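Thread: Budgeting a second arm for towel folding -- grippers vs. spares
Board: Purchasing and Planning

flatstock_ed
Posted 2019-08-08

We have one arm on textile handling at the Wisbridge site and approval in principle for a second. The open item is end effectors. Quote from Favamley is 793 per gripper with one set of fingers, 2683 for the package with two grippers, wrist camera, cabling and a year of support. I have until the budget closes to pick one. Current task is picking a single towel off an upholstered surface, fingers open on approach, camera at the wrist. 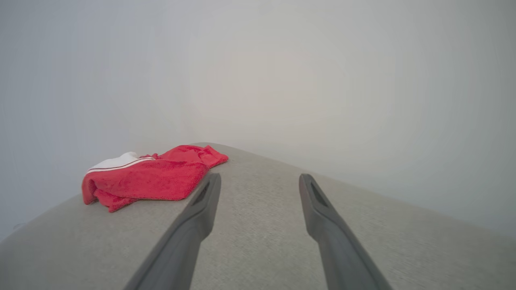 Wrist view, red towel at left, gripper open.

Questions:
1. Is the package worth it if we already own one camera?
2. How many finger sets do people carry as spares?
3. Has anyone run the Lougher fingers on terry cloth?

ohm_on_the_range
Do the subtraction first. Two grippers bought singly is 1586. The package puts 1097 on a camera, cabling and support. You need a second camera anyway unless you plan to move the one you have between arms, and I would not plan on that. Every swap means redoing the hand-eye calibration.

torquelimit
Disagree on the package. Support from a vendor covers the gripper. It does not cover your cabling, and cabling is what fails at the wrist. Buy singles, buy a decent camera separately, put the balance into flex-rated cable and a second set of connectors.

ohm_on_the_range
Depends on what the contract says. Ours covered cable. Ed, read the exclusions page before you take either of us at our word.

brackenfield
Re: question 2. We carry two sets per arm. Lead time on ours was 18 working days in April and we lost most of that to a cracked finger with no spare on the shelf. Budget line for spares should be separate from the gripper line or it gets trimmed.

Re: question 3, yes, at Bultasholm. Fine on loops, poor on thin hems. Padding on the inner faces helped. Also check finger length against your surface. A cushion gives under load, so your approach height is not a constant.

torquelimit
Seconding the comment on soft surfaces. Set a force limit and write it into the acceptance test. We ran over 40 picks on foam before signing and still wished we had run more.

flatstock_ed
Exclusions page says cable is covered for "manufacturing defects only" -- so flex fatigue is on us. Leaning toward singles plus a separate camera, with spare fingers on their own line. I will ask for the finger lead time in writing.

ohm_on_the_range
With that wording I would go singles too. Still get a price for support on its own.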